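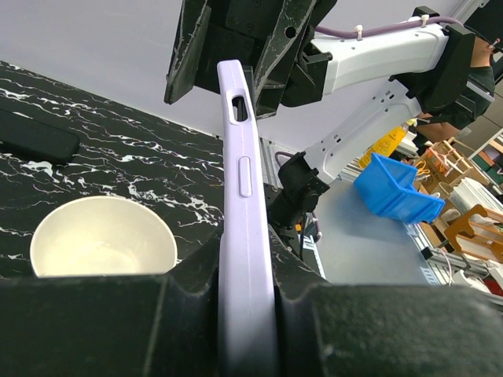 Club > Meetings > Minutes

News Litters Health Testing Minutes Contact

Minutes of the Breeders' Meeting, Girnow Spaniel Club

Held December 25, 2024, by phone. Ustyna Bondarchuk in the chair, Hưng Âu taking minutes. 11 members on the call. Apologies from the Raudsepp kennel.

1. Previous minutes
The August minutes were approved with one correction: the stud dog listed under Brureo belongs to Sonisstead.

2. Eye testing
Ustyna reported that two litters were registered without a current eye certificate for the dam. Both breeders have been written to. Agreed that the litter list will show the test date next to each dam's name.

3. Stud fees
Long discussion on repeat matings after a missed litter. Sonisstead offers one free return within the year. Brureo does not. No club rule was adopted, but members are asked to put their terms in writing before the mating.

4. Rehoming fund
Balance is $618. One adult dog, age nine, is waiting for a home. Hưng will update the notice.

5. Puppy packs
The diet sheet is out of date. Ustyna to send a new draft to members for comment.

6. Other business
Request for a whelping box on loan. Raudsepp may have one, Hưng to ask.

Next meeting to be set by email.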